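Nurlow Wall Shelf: Set-Up Guide
Section 2. Choosing and preparing the wall

Read this section before you open the hardware bag. Most of the work in hanging the Nurlow shelf is done before the first hole is drilled.

2.1 Check what the wall is made of

1. Knock on the wall at the height where the shelf will hang. A hollow sound means drywall between studs. A dull, solid sound means brick, block or a stud.
2. Run a stud finder from left to right, then back again. Mark each edge of the stud lightly in pencil.
3. On brick or block, use the gray plugs. On drywall, at least one bracket must go into a stud.

CAUTION: Do not drill directly above or below an outlet or light switch. Cables often run straight up or down from them.

NOTE: The Tokarz bracket kit is sold separately and is needed for plaster over wood lath. The screws in the hardware bag are too short for it.

2.2 Clean and repair the surface

The brackets must sit flat. Dust, loose paint and old filler will keep them from doing so, and the shelf will rock once it is loaded.

1. Remove nails, hooks and picture hangers from the area.
2. Wipe the wall with a damp cloth and a drop of dish soap. Let it dry fully.
3. Scrape off loose paint with a putty knife.
4. Fill holes and dents with wall filler. Press it in, level it off and leave it to dry for as long as the tub says.
5. Sand the filler by hand until you can no longer feel an edge with your fingertip.

Thin marks and small blemishes in the paint do not affect the fit. You can leave them or touch them up later.
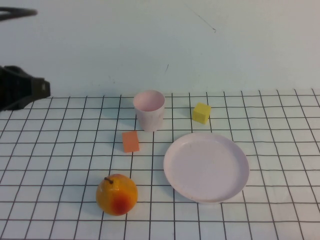

Fig. 2. Plain pale wall with small blemishes and a thin diagonal mark.

If you plan to repaint, do it now. Fresh paint should cure for 5 days before the brackets go on. Brackets tightened onto soft paint will stick, and the paint will tear if you ever move them.

2.3 Mark the bracket positions

1. Tape the paper template to the wall with painter's tape.
2. Set a level along the printed line. Adjust the tape until the bubble is centered.
3. Push a sharp pencil through each circle on the template.
4. Take the template down and check the marks with the level again.

For the long shelf, the outer brackets are 1,000 mm apart, center to center. Measure this on the wall even if you used the template. Paper stretches a little in damp rooms.

NOTE: Have a second person hold the far end of the template. Working alone, start with a single piece of tape in the middle and pivot from there.

2.4 Before you go on

Clear the floor below the marks and lay down a drop cloth. Keep the template until the shelf is up. Replacement templates can be ordered from the Flirkdale parts desk, which is also open on Saturday.

Go to Section 3, Drilling and fitting the brackets.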